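**Bottles and bins at Drumivell: will the new waste scheme last past Christmas?**

The offices at Drumivell are to have another go at sorting their rubbish. A notice dated 16th November tells all 58 tenants that drinks bottles must no longer go in with general waste, and that desk-side bins will be taken away floor by floor. In their place comes a shared bin with a lid on each corridor, supplied by Vollosell at a cost to the building of £647.

We have heard this sort of thing before. The last attempt was launched in June with posters and a free lunch, and the posters outlived it. The new notice asks people to empty a bottle, screw the cap back on and carry it to the collection point by the lift. What it leaves out is how much was recycled under the old arrangement, and the management office did not have a figure when we asked.

Water bottles are the main target, the small ones with the printed sleeve that turn up beside every chair after a meeting.

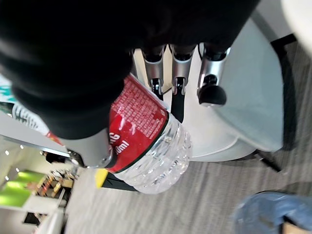
Archana Nishad thinks the whole thing starts at the wrong end. If the meeting rooms had a jug and a tray of glasses, she told us, there would be far fewer bottles to argue over, and she has asked for exactly that three times without getting an answer.

The management office says jugs are "under review". It prefers to talk about the bins, and about Rana, the firm that will collect the sorted bottles every 20 days. That seems a long gap for a building where the lunchtime rubbish alone can fill a sack, and the notice has nothing to say about where the bottles will be kept in the meantime. 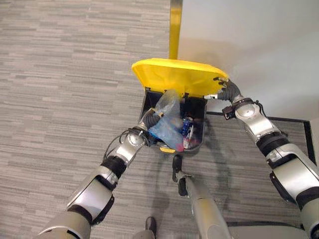

Sorting only works if people know what goes where, and the notice runs to a page and a half without making that plain. Food packets get one line. Plastic bags are not mentioned at all. A yellow lid is easy enough to spot against a white wall, but lift it and there can be a crumpled clear bag and shiny blue and red wrappers sharing the same black bin, and a tenant with an empty bottle in hand will draw their own conclusions. Labels would help – so would a second bin next to the first.

Tenants have until the end of the month to comment. The Nesarus wing, which has its own cleaning contract, is not taking part.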